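Ticket 648
Subject: Teal table cloth keeps sliding, small items end up on the floor
Location: Sutherland, second floor, sorting room
Opened by: Savita Nishad
Assigned to: Ross Pollock
Opened: Apr 20, 2020
Status: Closed

Savita Nishad wrote:

The carpet cloth on the sorting table will not stay put. If you drag anything across it toward you, the cloth comes along and bunches at the near edge. Flat things are fine. Anything with a rounded bottom tips over on the bunched part. Twice today something rolled off the back and went under the divider.

The table is the rectangular one with the rounded corners, in front of the bamboo folding screen. I have not moved the table or the screen. The cloth was fine until it was taken off for cleaning and put back.

Items on the table are the usual mixed lot for sorting: stationery, hardware on cards, snacks, wipes and tissues. Nothing heavy.

Ross Pollock wrote:

Which way does it slide, only toward you or also sideways? And can you check what is under it? There should be a thin rubber mat between the cloth and the table top. If the cloth was taken off, the mat may have come off with it.

Savita Nishad wrote:

Toward me mostly. Sideways a little at the right end. I lifted the corner by the screen and there is no mat, just the table top.

Ross Pollock wrote:

Then that is most likely the cause. The pile on that cloth is short and the backing is smooth, so it has nothing to hold on to. Please look in the linen cupboard for the mat. It is black, rolled up, 51 inches long. In the meantime, lift things instead of dragging them, and keep the soft packs in the middle of the table.

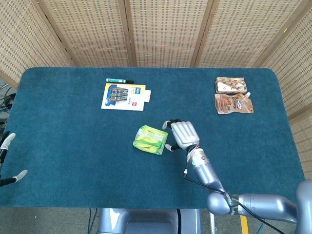 Second thing to check is the screen. If a foot of the screen is standing on the hem of the cloth, it will pull at the back and make the front edge look short. Fold the right panel in, see if the cloth moves freely, then fold it out again.

Savita Nishad wrote:

Checked the screen. It is not standing on the cloth. The hem was free all along the back.

No mat in the linen cupboard. Murdo Purves did the cleaning run, so I have asked him.

Murdo Purves wrote:

The mat went out with the cloth by mistake. Hustov returned the cloth but the mat is not on the return slip. I called them and they have it. Next delivery is in 14 days.

Ross Pollock wrote:

That is too long to wait. Options:

1. Double-sided carpet tape at the four corners. Works, but leaves glue on the table top.
2. Shelf liner from the kitchen. Two strips, front and back.
3. Move sorting to the other table until the mat is back.

I would go with 2. Radoslava Vaněk has an open roll of the Lestow liner.

Savita Nishad wrote:

Tried 2. One strip along the front and one along the back. The front edge holds now. The right end still creeps when I push a full tray toward it.

Ross Pollock wrote:

Add a short strip across the right end, between the two long ones. Do not overlap them. Where the liner is doubled you get a ridge, and pens will roll off it.

Savita Nishad wrote:

Done. I did have an overlap at the back left, so I trimmed that too. Sorted one full lot afterward, dragging things on purpose. The cloth stayed where it was. A pen laid flat on the left side did not roll.

One more question. Cards with metal hooks catch on the pile if the blister is cracked. Is there something for that, or should I open a separate ticket?

Ross Pollock wrote:

No separate ticket needed. Put cracked blisters in a zip bag before they go on the table and write the contents on the bag. If a hook does catch, hold the cloth down with the other hand and back the hook out the way it went in. Pulling it up will take a tuft with it.

I am leaving the ticket open until the mat is back.

Murdo Purves wrote:

Mat came with the Hustov delivery. I have put it under the cloth and given the liner strips back to Radoslava. The mat is now labeled KEEP IN ROOM on the underside.

Savita Nishad wrote:

Works as before. You can close this.

Resolution: Missing rubber mat put back under the cloth. Cleaning list changed so that only the cloth goes out.
Closed by: Ross Pollock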